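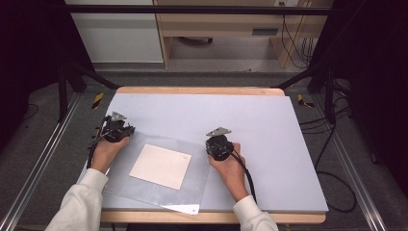
The Plident hand grippers come as a pair, and I bought them in March to go with a small bench cell I look after. I paid 624 for the set, cables included. Each one is a compact black unit that you hold in your fist, with a small triangular metal plate on top and a cable coming off the body. I set them up over a light gray-blue board on a wooden table, with a black metal frame standing over it, and most of my test work has been thin, flat material: a square of cream paper on a clear plastic sheet, that kind of thing.

Shop > Reviews > Bench Automation > Hand Grippers

Setup took one Friday morning. The triangular plates have to be tight before anything else is done. Mine arrived with one screw a half turn loose on the left unit, and the position readings wandered until I found it. After that the Komonlow software picked up both units and ran its zero routine without complaint. The manual asks for a new zero every 400 cycles. I do it at the start of each session and it takes less than a minute.

Paper is a hard test. The fingers close evenly, but the factory force setting creased the sheet nearly every time. Dropping it two steps fixed that. Picking up a plastic sheet from a flat board is still slow work, and you learn to come in at a corner.

The cables are my main complaint. They are stiff, and the right one hangs down past the wrist, where it pulls when you turn your hand. I ended up taping a loop of slack to my sleeve. Peng sells a softer replacement, but I haven't tried it.

Upkeep is simple. Wipe the fingers, check the screws, look at the connectors. At 3093 cycles the right unit started to click on opening. It was a dry slide, and a drop of light oil cured it. Plident says to replace the finger pads at 4000, so I have a spare set on the shelf from Irnance.

Four stars. I would buy them again, with longer cables.

We use cookies to remember your settings. Accept | Manage cookies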